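A Day at the Netari Open House in Hoklow

Posted 5/16/22

I've been meaning to write this one up while my notes still make sense (I wrote half of them standing in a parking lot). Netari opened its Hoklow shop to visitors, and I signed up the minute I saw the page, since the topic was safe practice around small robot cells and I spend most of my working life arguing about exactly that.

Getting in

Sign-in was quick. You get a badge, safety glasses and a card with the shop rules on it, 17 of them, in type big enough to read without squinting. I loved the card! Most places hand you a binder. Rule one is that you don't reach past the yellow tape, even if the arm is stopped, and our guide repeated it at every bench until people were mouthing it along with her.

The building has 2,000 square feet of floor given over to robot benches, and the rest is offices and storage. It's quieter than I expected. I could hear the coffee machine from the far end.

The handling benches

My favorite stop, and the one where I held up the group with questions. The job was gripping metal parts, and the house rule is simple: the grip point gets written down before anyone runs the arm. You name the feature on the part, say how the fingers meet it, and a second person signs the sheet. On a dark gray bracket plate the feature was the round boss in the middle, with one finger coming down on it from above and the other tucked under. I asked why they didn't just grab the plate by its rim, and the guide said their sheet bans outer edges on any plate with an uneven outline, full stop, unless somebody has tested it and put their name to it.

They also have a rule about what the part sits on. Metal on a wood top is fine at low speed, but you wipe the surface first and you check it again at the end of the shift. Small thing, I know, but I've seen enough scratched parts to care.

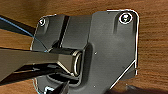

The Golura rulebook

After the benches we all squeezed into a meeting room for a talk on Golura, Netari's name for its in-house practice guide. It's 37 pages and it gets reissued every February, with the changed lines marked in the margin. I flipped through a copy and liked how plain it was. Stop buttons are tested at the start of every shift and the test is logged. Speed goes down before a door opens. If you change the fingers on a gripper, you redo the risk check from the top, even if the new set looks just like the old one (this got some groans from the back row, and I may have been one of the groaners).

The log is what impressed me most. They've kept 1,162 near-miss notes, and anyone on the floor can read them. Some are one line long. I read one about a sleeve, one about a dropped wrench and a very grumpy one about a chair left inside the tape.

Lunch and the Chauhan bench

Sandwiches, decent ones, and then a last stop at the Chauhan bench, where trainees learn before they're let near the real jobs. You have to write a grip sheet, swap it with another trainee and find a mistake in theirs. I tried it and missed the mistake completely. It was a wrong part number, right at the top of the page.

If you go, wear closed shoes, tie your hair back and bring your own pen for the sheets. Parking is behind the building, and the side door by the loading dock is the one you want.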